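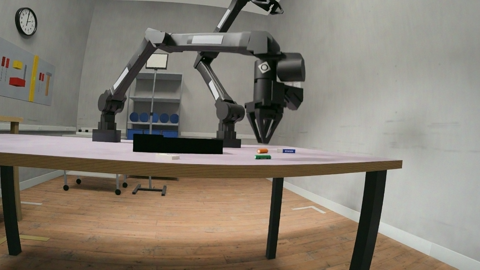
Lodska Footpath Survey -- second progress report
To: Margit Szilágyi, Erdős Fund
Period: March to May

We have now walked the eastern half of the network, from the Tesinov mill to the Fotelwood boundary, and recorded 948 features, a category that covers stiles, gates, signposts and one bathtub the county map lists as a spring.

Surface condition is better than feared north of the mill. South of it, three bridges need new decking, and a fourth exists only on paper, where it is in excellent shape.

Spending is on plan except for boots. We budgeted $600 and will need some $600 more, the mud having opinions we did not cost. I propose moving this from the printing line, as the leaflet is still waiting for its authors to agree on the word "gentle."

Landowner replies have been slow but mostly polite. Two remain outstanding, and one came back with our stamp steamed off.

Next period: the western half, bridge quotes, and a draft map by August.

Recent reports
Lodska Footpath Survey: first progress report
Tesinov Mill Pond: closing accounts
Fotelwood Hedge Count: request for extension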